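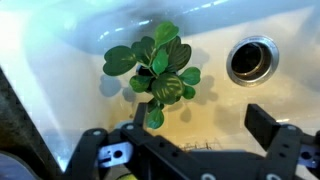 Wurkura artificial plant, green leaves, in a white sink

Wurkura Small Artificial Plant with Black Pot
Item 1000-62
Sold by Drusville Home Supply
In stock at the Hiltadbridge warehouse

The Wurkura is a small artificial plant made for kitchens and bathrooms. The leaves are green plastic and the plant comes in a small black pot. It needs no soil and no light, and it can be washed in the sink when it gets dusty or greasy.

We list it under kitchen accessories because that is where most of our customers put it. A plant near a stove or a sink collects a film of cooking grease and soap spray. Silk and paper leaves are hard to clean once that happens. Plastic ones can be rinsed under the faucet.

Leaves
The leaves are broad and rounded, many of them heart-shaped, and they spread out from a central base. Deep green is the main color. Many of the leaves have lighter yellow-green veining along the middle. Some stand up and some hang down over the pot. The arrangement varies a little from one plant to the next, so please do not expect yours to match another one leaf for leaf.

Pot
The pot is 62 mm across at the rim. It is light, and a plant standing in an open window may tip over in a draft. A few clean pebbles pushed down between the stem and the rim will steady it. Pebbles are not included.

The pot also fits inside the Từ pot cover, which is sold separately and comes in white, gray and sand. The Wurkura plant in the larger size does not fit the Từ cover.

Washing
1. Take the plant out of its pot cover if you use one.
2. Stand it in the sink and run lukewarm water over the leaves.
3. For grease, add a drop of dish soap to a bowl of water and wipe each leaf with a soft sponge, top and underside.
4. Rinse until the suds are gone.
5. Shake off the water and leave the plant on a rack or a towel to dry.

Do not use boiling water, bleach, scouring powder or a steel pad. Do not put the plant in the dishwasher – the heat will bend the leaves, and they do not go back. Water sometimes stays in the bottom of the pot after rinsing. Turn it upside down for a minute before you put it back on a wood shelf.

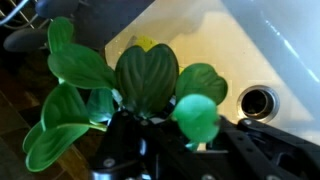
Can I cut off a leaf that I don't like?
Use sharp scissors and cut close to the central base. A trimmed plant cannot be returned.

Bent leaves
Plants are packed with the leaves folded inward and may look flat when you open the box. Hold the leaf under warm tap water, bend it the way you want it and keep it there while you run the cold water. Thin leaves take their shape quickly. The broad ones may need a second try.

Where to put it
The Wurkura is small enough for the back of a counter, a windowsill or the end of a shelf. By the sink, leave enough space that it does not get in the way of the faucet or the dish rack. Keep it well away from burners, toasters and oven vents. Indoor use only. Strong sun will fade the lighter green over time, so turn the pot now and then if it stands in a south window.
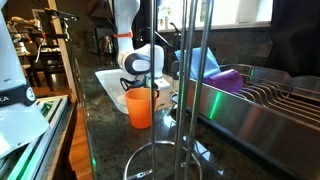

Dark speckled granite counter with an orange cup, a steel paper towel holder and a dish rack

Pets and children
The plant is a decoration and is not a toy. Leaves can be pulled off and may be a choking hazard for children under 3. Cats will chew on it. If yours does, put it up high.

What is in the box
One artificial plant in black pot
One care card

Shipping and returns
Orders ship from Hiltadbridge. Plants ordered together with a Từ pot cover are packed in the same box. Unused plants can be returned within 14 days of delivery in the original box. Return postage is paid by the buyer unless the plant came damaged. If it did, write to us with your order number and we will send another one.

The older version with the gray pot was dropped in November and we have no more of them. The leaves are the same on both.

Also in this range
Wurkura Artificial Plant, large, black pot
Wurkura Hanging Plant
Từ pot cover, white, gray or sand

Page updated 27th December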